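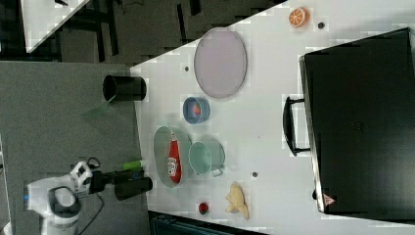 Figure 3. One of our Skorness tables before sorting, with plates, a mug, a bowl and toy food.

4.2 What people do with a mixed table

I went into this part of the study expecting folks to start with the food. Most of them didn't! Of the 897 tables we coded at Skorness, 608 began with a dish -- usually a plate, and usually the bigger one -- and the food got dealt with afterward. I'd been so sure of the opposite that I recoded the December batch myself (same answer, and a sore neck).

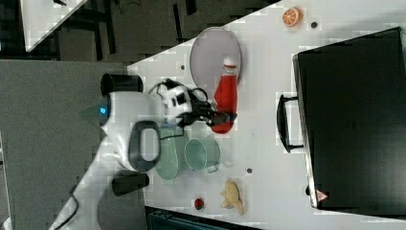

The small round stuff was a different story. A toy tomato tends to get left near the edge till the very end, and I do the same thing at home, so I can't be too smug about it. Our Urau tables had fewer dishes on them and I've kept those 300 apart in Table 2 -- mixing them in made the plate effect look weaker than I think it is.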